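Looking after football boots and kit through a wet season

By Kelly Honorato

I have been washing football kit for longer than I care to admit, first my own when I turned out on the left for Mokellow Reserves (badly, and mostly in the rain), and now for two children who both seem to find the only puddle on the pitch before kick-off. You pick things up as you go along, usually by ruining a shirt or two, and I thought it might be kind to write some of it down before November really gets going and the pitches turn to soup.

Start with the boots, and start as soon as you are home. Knock the soles together outside, hard, and most of the mud will drop off while it is still soft. Then take an old washing-up brush and a bowl of lukewarm water and work round the studs, keeping the water away from the inside if you can. If the studs unscrew, take them out every so often and put a tiny smear of petroleum jelly on the threads. I left mine in one whole winter and had to borrow a pair of pliers from next door to shift the last 3, and even then one of them sheared off. 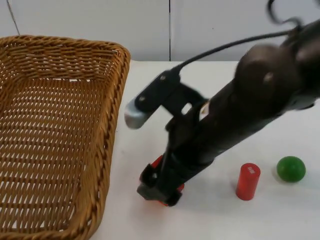 3 min read

Drying is where most boots are spoiled. Please don't put them on the radiator, however tempting it looks at half past five with training the next evening! The heat cracks leather and loosens the glue on the sole. Pull the laces right open, lift the tongue, take out the insoles and stuff the toes with newspaper, then change the paper after an hour or so when it has drunk up the worst. A cool, airy spot overnight does the rest. Leather ones like a little dubbin once they are dry – only a little, or they go heavy.

Now, shirts. Turn them inside out before they go in, particularly if there is a name or number on the back, and never iron over the print. Grass stains want soaking in cold water first, with a squirt of washing-up liquid rubbed in with your fingers. I do ours at 30, though the socks can stand 40 if they are white, or were once. Leave out the fabric softener, as it clogs up that thin sporty material and the shirt ends up holding sweat.

Goalkeeper gloves are a different matter and I got these wrong for years. Rinse them under the tap while they're on your hands, as if you were washing your hands, and squeeze them gently – no wringing. Let them dry away from the sun, and don't store them palm to palm or they will stick together and tear. My youngest's best pair lasted some 8 months this way, and she is not gentle with them.

Shin pads get forgotten, poor things. Wipe them down with warm soapy water and stand them up by the back door. If the bag itself has started to smell, empty it completely, shake a good spoonful of bicarbonate of soda into the bottom, leave it till morning and hoover it out.

Next time I'll have a go at muddy car seats.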